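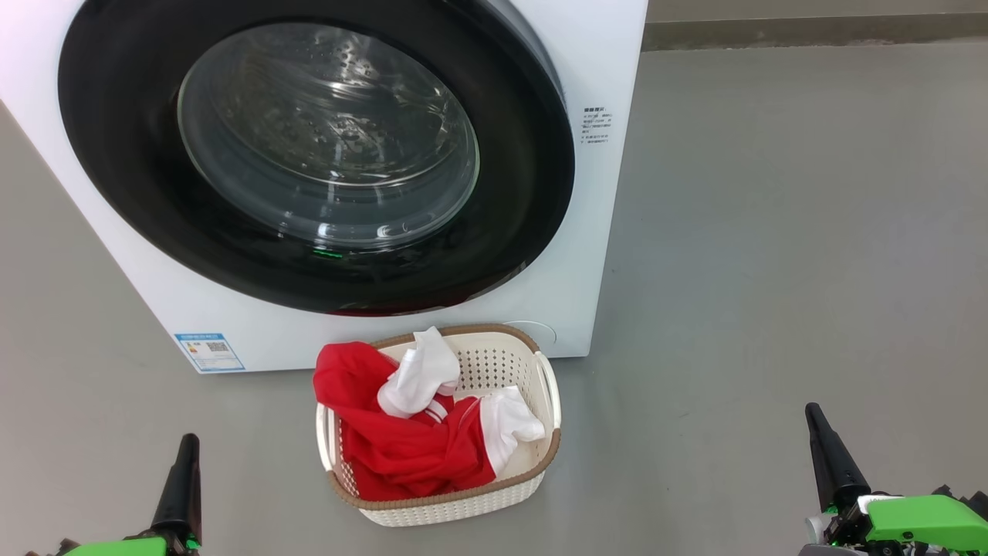
Front-loader with the door shut, basket of clothes on the floor in front.

Forum > Home Automation > Buying and Budgeting

Budget for a laundry arm setup, what am I forgetting?

Posted by surkwood_jo, 13 October 2018

Hi all! My brother and I want to put together a two-arm setup that can move clothes from a basket into a front-loader (nothing fancy, shirts and socks to begin with). The quote from Jalosach is $2887 for the pair with grippers, and we have $500 left over after that. Would you spend it on spare fingers, or on a better stand? We'd like to order in November.

berradafan
Stand, stand, stand! I bought a cheap one and the arms swayed every time they reached down low, and a basket on the floor is about as low as it gets. Measure from your floor to the basket rim before you pay for anything, and ask Jalosach how far down the grippers reach. I'd still keep a little back for fingers, I went through 4 in my first year, mostly my own fault.

Lullo_owner
socks are harder than shirts. get soft tips

tallmadge
Check shipping too, mine took 5 weeks.

Related
Lullo or Berrada grippers for fabric?
Second-hand arms: what to check
Floor stands for small rooms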